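News > Media releases > Automation

June – Posted by the Teveck media desk

Teveck opens its chore trials in Sutedcombe, and no, the robots can't do your laundry yet

I get one question more than any other in this job, usually at a barbecue – when is the thing that folds my washing coming out? So I'm glad to announce that Teveck is opening its chore trials in Sutedcombe this month, and that we'll be publishing the bad results along with the good ones.

We've picked 81 everyday jobs from homes and small shops. Wiping a bench, pairing socks, restocking a low shelf, getting a cardigan back on its hanger (my personal nemesis!). Each job gets tried in ordinary rooms with ordinary clutter, and our partners at Charvát will score every attempt against a person doing the same thing.

Soft things are the hard part. A mug keeps its shape when you pick it up, but cloth slumps and bunches and has a new outline every time you put it down. A plain tabletop with one rumpled bit of fabric on it can be a proper morning's work.

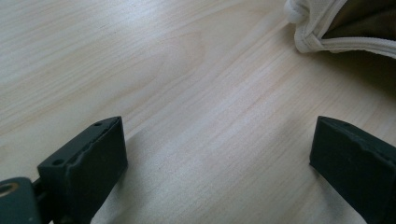 Will a machine be doing all my housework by next year?
We don't expect so. Our early runs finished nearly 4000 attempts, and only 8 of the 81 jobs came out well enough that I'd want them done in my own kitchen.

Shops are a bit further along than homes, mostly thanks to shelves that stay where they were put. Astari, our software line, will be running on the shop-floor side from the first day, and the household side joins 2 weeks later.

The Sutedcombe rooms will be open to the public every Sunday. Come and have a look, bring the kids, and bring your trickiest fitted sheet if you like – we'll give it a go. Media wanting a weekday visit can contact the Teveck media desk.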